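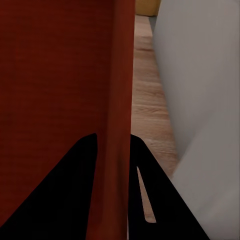
Image: dark red surface with fine horizontal lines, computer rendering.

Fotthorpe Parish Register Transcriptions
Data card, release 2
March 26, 2018

Summary
This data set contains transcriptions of baptism, marriage, and burial entries from the parish registers of Fotthorpe. It holds 3,917 entries taken from 876 register pages. The files are intended for family historians, local historians, and students of naming customs.

Contents
entries.csv — one row per register entry
pages.csv — one row per register page, with the condition of the page
places.csv — farm and village names in original and modern spelling

Method
Each page was transcribed twice, by different readers, and the two versions were compared. Differences were settled by a third reader working from the original volume. Spelling follows the register, including abbreviations. Words that could not be read are marked with a question mark in square brackets.

Known limitations
Water damage affects many burial entries, and ages at death are often missing. Dates are given as written and have not been converted. The surname Hauksdóttir appears in several spellings; these are kept in the name field and joined only in the index field. The hamlet of Stirura is entered under Fotthorpe until it received its own register.

Use and citation
The files may be copied and reused with credit to the Skornus Archive. Please state the release number when citing an entry.

Corrections
Corrections should quote the page and entry number. Those received before the end of May will be included in the next release.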